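Zoltthorpe Reading Room Loans, data card

Maintained by Lucienne Perrin. Scanning and transcription by Marius Coman.

The set holds transcribed loan records from the Zoltthorpe village reading room, taken from three ledgers. Each row is one loan. The current release is version 3.
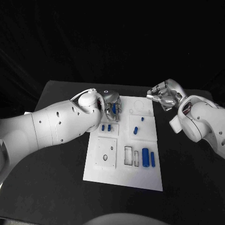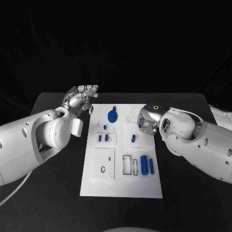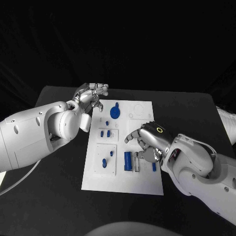

All three: white board on a dark table, black backdrop.

Contents

loans.csv: one row per loan, with ledger number, page, borrower code, title as written, date out and date back
titles.csv: titles as written, matched to a standard title where we could find one
pages.csv: a list of the 200 ledger pages with a legibility score from 1 to 5
notes.txt: odd remarks from the margins, copied as they stand

Borrowers

Names have been replaced with codes. The same code is used across all three ledgers when the surname, initials and street agree. Where only the surname agrees, we gave a new code, so a few people will appear twice. The key to the codes is not part of the release.

Known problems

Ledger 2 has water damage and 19 of its pages could not be read at all. They are listed in pages.csv with a score of 1 and have no rows in loans.csv.

Date back is blank for roughly a tenth of loans. A blank may mean the book was lost, or only that the clerk did not write it in. Please don't treat blanks as lost books.

The clerk who kept ledger 3 often shortened titles to one word. 71 of these are still unmatched. If you recognise any, send the row number and your suggestion to Lucienne.

The Wednesday evening opening was written up the next morning in ledger 1, so those loans carry Thursday's date. We have left them as they are.

Changes in version 3

Fixed swapped columns in ledger 1, pages 12 to 15
Added legibility scores
Merged the Arellano Bequest titles into titles.csv (they used to be a separate file)

Use

Free to use for study and teaching. Please name the set and the version number. Corrections are gathered up and added each July.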